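May 2, 2021

Okay friends, I promised a few of you I'd write up what's going on with the Nundville community hall, and I've finally sat down with a cup of tea to do it. This will run to a few posts, so bear with me.

For anyone new here: the hall is the long low building behind the elementary school, the one with the leaky porch. It's where we vote, where the kids have their winter concert, and where half of us had our wedding receptions (mine included, and it rained, and the porch leaked on my aunt).

Back in December the county finally put the hall on its repair list. I'd been going to those meetings for what feels like my whole adult life, so forgive me if I got a little teary in the parking lot afterward.

What's been approved: a new roof over the main room, a proper ramp at the side door, and two restrooms a person with a wheelchair can really turn around in. The ramp is the part I care about most. My neighbor has been going in through the kitchen for years, past the trash cans, and she's far more gracious about it than I would be.

What hasn't been approved is the covered walkway from the school to the hall. I know, I know. The kids still have to run across the gravel when it pours. The county says the walkway belongs in the school's budget and the school says it belongs in the county's, and you can guess how long that conversation has been going on.

The roofing work went to Ferri, the same outfit that did the library over in Iltholm. I drove over there to look at it because I'm nosy, and I have to say it's a good tidy roof. The librarian told me they swept up every evening, which I appreciated hearing more than anything in the bid papers.

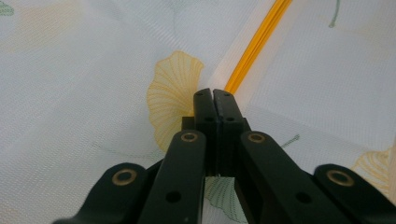
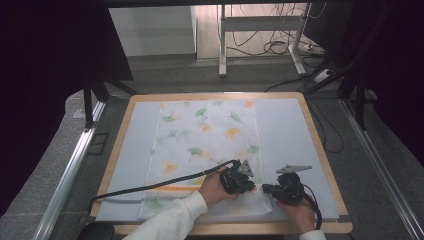 Now, dates. The hall closes on the 7th and the crew expects to be in there for around 100 days if the weather behaves. That takes us well through the summer, so yes, the August potluck has to move. The Iltholm folks have very kindly offered us their picnic shelter, and I think we should say yes and bring them a great many pies.

The food pantry is NOT closing. Please pass this on, I've had three worried phone calls already. It moves to the school gym entrance while the work goes on, same hours, same people, same slightly squeaky carts. If you usually get a ride with the Gastis van, it will drop you at the gym door, and the driver already knows.

The seniors' exercise group is a little harder to place. The gym floor is too slippery for some of them and the church basement has those stairs. If you know of a ground-floor room that can hold 30 chairs and has decent heat for the early mornings, please message me. I'll drive out and look at anything, I mean it.

Somebody asked whether the old stage is going to be torn out. No! It stays. The boards get sanded and the steps get a handrail — a real one this time, not the broom handle. The curtain is past saving, though, and if you'd like a piece of it as a keepsake, tell me soon, it's going out with the first load.

About the walkway again, I can't leave it alone. There's a public comment session at the county office before the school budget gets settled, and I'd love it if some parents came along. You don't have to give a speech. You can stand up, say your name, say your kid gets soaked, and sit back down, and it does get written in the minutes.

If you can't make it, letters count too. Handwritten is fine, email is fine. Put "Nundville walkway" at the top so it ends up in the right pile, and leave a copy in the box at the post office counter if you'd like me to carry it over for you.

I think that's all of it for tonight. I'll add to this thread when I hear back about parking during the work, the crew wants the whole front row and the school pickup line is going to have opinions.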